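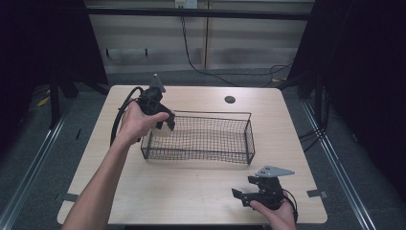 The Taltton cell is a two-handed demonstration station built by Ivton and used to record manipulation tasks with a pair of hand-held grippers. It was designed by Isabelle Perron and is maintained by Octavio Arancibia, whose service log runs to 291 entries, many of them concerning tape.

Setup

The station consists of a table, two wired grippers and black curtains on either side. Each gripper carries a metal plate on top, which must be seated squarely before calibration. The manual allots 23 minutes to this procedure. Arancibia's log suggests the manual was written by an optimist.

Calibration begins with both grippers closed, then fully opened, then closed again. The operator next moves a small object into a container and compares the recorded finger opening with the real one. An error above 2 millimeters means starting over -- a step the log abbreviates to "again."

Maintenance

Cables are the usual point of failure. They leave the rear of each gripper and bend with every turn of the wrist, and the connectors loosen long before the insulation wears. Finger pads are wiped daily and replaced when they shine. Plate screws are checked each Monday with a hand driver; power drivers were banned in August, after an incident the log describes only as "Mervin."

Mervin Zacharias later wrote the current torque instructions, widely considered the clearest part of the manual.

Part numbers

The replacement cable is listed as part 2407. The earlier Aratance cable also fits, though it is shorter, and operators with long arms have complained.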